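July 19, 2021

Up before the bins went out, which I mention only so there's a record of it. Tea, toast, then straight to the desk to face the two arms, still exactly where I left them last night and no cleverer.

The plan for the week is network cables. Kerstin picked the job, from the safety of another country. Her argument is that anyone can get an arm to pick up a foam block and that we've been living off foam blocks since the spring. A plug has a right way round and a socket only a whisker bigger than itself, and it has a long bendy tail that pulls in whatever direction you least want. I said that sounded like a good reason to stick with foam blocks. I was outvoted by one.

First hour went on the left arm, which has developed a droop. I've named the pair Garon and Tjoa, left and right, after the two letting agents who turned me down for the flat upstairs, and Garon sags at the elbow whenever it's asked to hold anything out for longer than a minute. Marius thinks it's the gearing. I think it's temperament. Took the cover off, tightened everything that would tighten, put the cover back on and found a washer on the floor. It may have been there for years. I've put it in the mug with the other washers that may have been there for years.

Then I wrote to Prumach again about the replacement pads. They replied within 20 minutes, a personal best, to say that the order was being looked into. It was being looked into on the first of July as well. Somebody over there must know it by heart.

By eleven both arms were moving and I could get on with the actual business of the day, so I emptied the cable box onto the desk and set the little black switch down among it all. I drive the arms by hand for now and record everything, good goes and bad goes alike, and the wrist cameras save a picture whenever I tap the pedal. Most of what I've got is desk. One from before lunch is worth keeping, if only to show Kerstin what she's let me in for.

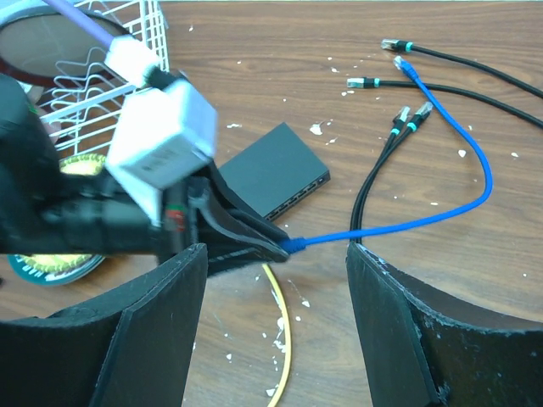
Garon with the black plug housing, blue cable going its own way. View from Tjoa's wrist.

I must sweep that desk. There are white bits all over it and I'd only wiped it down on — well, I'd wiped it down. They don't bother the arms, but they do bother Kartini, who looked in at lunchtime with the spare power supply and spent her whole visit brushing crumbs of whatever it is into her palm while I talked about grip force. She asked if the arms could be taught to dust. I said that was a much harder problem, which is true, and she gave me the look of someone who has heard this about every household task.

She did have one useful thought. All the black cables look the same to me after an hour, let alone to a camera, and she wondered why I didn't just learn the job on the blue one first and leave the others out of it. I explained at some length about variety in the recordings. After she'd gone I put the others back in the box.

Afternoon: 68 goes with the blue cable, logged in the green notebook. Nine I'd call clean. I won't list the rest. A fair few died at the moment of turning the plug over, when the cable decides it would sooner twist the gripper than be twisted by it. If I take hold further back, behind the boot, there's less pull but the tip wanders about like a dog's nose. Further forward, the tip stays put and my finger pads are in the way of the socket. Tomorrow I'll try holding the slack with Tjoa and see whether two bad hands make a passable one.

Zulkifli rang at five about the Forndale open day. They want us to bring "something that moves". I said ours did, up to a point. He has put us down for a table next to the steam engines, so at least we'll be warm, and wants a paragraph for the leaflet by the end of the month. Darren is bringing the van, provided I pay him back for the last lot of diesel. I'd hoped he'd forgotten.

Copied the day's recordings over before supper. The old drive is nearly full and made a noise I didn't care for, so that's another thing to buy. Kerstin wants 960 goes before she'll train anything on them. I did the sum on the back of the Prumach invoice and then had a biscuit.

Still to do: sweep desk, label Garon's cover screws, ring about the pads if they haven't written by noon. Garon was drooping again when I switched off the light.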